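Capítulo 7
Presupuestar una célula de manipulación

Objetivos del capítulo
Distinguir el precio de compra del coste total de propiedad.
Preparar una lista de partidas antes de pedir ofertas.
Comparar dos ofertas que no incluyen lo mismo.

7.1 El precio del brazo y el resto de la factura

Quien compra su primer robot suele empezar por el catálogo y por la cifra que aparece junto al brazo. Esa cifra cubre el manipulador, la controladora y poco más. La pinza, los dedos de recambio, la mesa, el cableado, el ordenador, las licencias y la formación del personal se facturan aparte, y a veces los vende otra empresa.

En este capítulo seguiremos el caso de Welberg, un taller de montaje que en enero pidió ofertas para una célula de recogida y colocación. Recibió dos. La de Funomden incluía el brazo y la puesta en marcha, sin pinza. La de Drivura incluía una pinza de dos dedos, valorada en 1,985 euros, y dejaba la puesta en marcha a cargo del cliente. Los totales eran parecidos y el taller tardó en darse cuenta de que no podía compararlos línea por línea.

Las partidas pequeñas merecen una hoja propia. Welberg calculó 236 euros por cada juego de dedos y previó 10 juegos para el primer periodo de uso. La reserva para mesa, soportes y cables quedó en 1,000 euros, cantidad que hubo que revisar cuando se midió el local (véase el apartado 7.4).

También hay que planificar el espacio. Una célula ocupa la superficie de la mesa, la zona de alcance del brazo, el puesto del ordenador y el sitio donde se guardan cajas y repuestos. Conviene dibujar el plano antes de firmar el pedido y anotar en él las tomas de corriente.

Para el cálculo de la amortización emplearemos el método Benmoussa, que se explica en el apartado 7.3 y reparte el coste según las horas de servicio previstas.

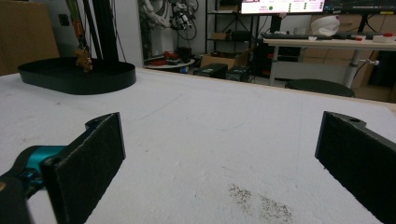 ¿En qué momento conviene pedir el presupuesto de mantenimiento?

Junto con la oferta de compra, para que el proveedor lo detalle por años y pueda sumarse al coste total antes de decidir.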